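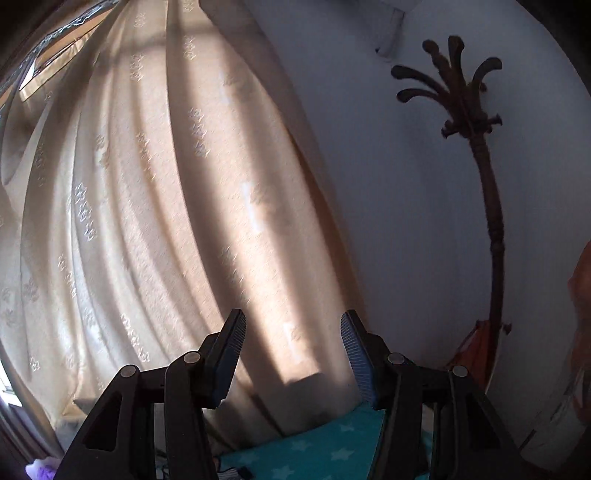 One of our longtime seamstresses likes to tell new people that anyone can sew a straight seam, and the trouble only begins when you have to hang the thing. We've repeated that around the workroom so often that it may as well go at the top of our job ad.

Castmont Curtains is looking for a curtain maker and fitter to join our small workroom, full time, beginning in September. We make and hang curtains for homes, guesthouses and a few very patient restaurants, and last year we finished 1,275 panels, plenty of them long, pale and embroidered, the sort where a crooked hem shows from across the room.

You'd spend three days a week at the cutting table and the machines, and two days out in the van, measuring and hanging. In between there is a good deal of steaming, pinning, unpicking and drinking coffee. We'd love to hear from you if you have sewn for a living, or if you've made curtains for every relative you have and they still ask for more. Embroidered cloth is a big part of our work (the Sullano range especially, with its little raised flowers), so you should enjoy matching a pattern across a join and not mind starting over when it drifts.

You will need a driver's license, a head for ladders, and the kind of manners that let you move somebody's sofa without upsetting them. You don't need a diploma. We'll teach you our way of doing headings, and you'll have plenty of time to learn it.

Pay is $21 an hour to start, with a review after your first season, paid holidays, and remnants at cost, which has been the ruin of several of our linen closets. The workroom is on the second floor of the old Grullska building, bright and warm, with stairs.

To apply, write us a letter, as long or short as you like, and tell us about one piece of sewing you were proud of and one that went wrong. Drop it off at the front desk or mail it to Castmont Curtains, Suite 417, Grullska Building. Please get it to us by 25 April 2025.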